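3.2 Moderation load on contributor platforms

The second part of the study looks at how open blog platforms handle complaints from readers. We collected 792 opinion posts from two regional news sites, Grester and Remitz, both of which let outside contributors publish without prior review by an editor. Each post carried a standard disclaimer and a link for reporting abuse. Of these posts, 593 received at least one reader comment, and only those were kept for the analysis below.

Reports were sorted by two coders using the Sheehan scheme, which separates complaints about fact, tone and authorship. Where the coders disagreed, the post was set aside and read again at a later date. Lifestyle and household columns were kept in the sample together with political ones, as the two sites file them under the same heading.

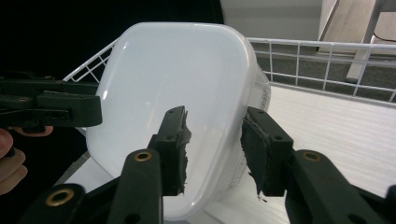 Figure 3. White plastic food container with lid.

Political posts drew more reports per comment than household posts on both sites. The gap was wider on Remitz, where the report link stands at the top of the page. On Grester it follows the comments, and readers must scroll past the full thread to reach it. We did not have access to the internal logs of either site and cannot say how many reports were opened by staff.
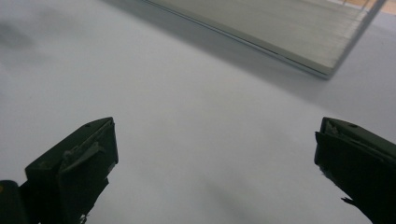 A further difference concerns the author's own replies. Contributors on Grester often answered critics by name in the thread, and in such threads complaints about tone were less common. It is possible that a reply takes the place of a report for some readers — the present data do not allow us to test this. The earlier Fillden survey asked readers about their reasons for reporting but left out posts by unpaid contributors, so its results can be compared with ours only in part. Section 4 returns to this point and sets out the model used for reply timing.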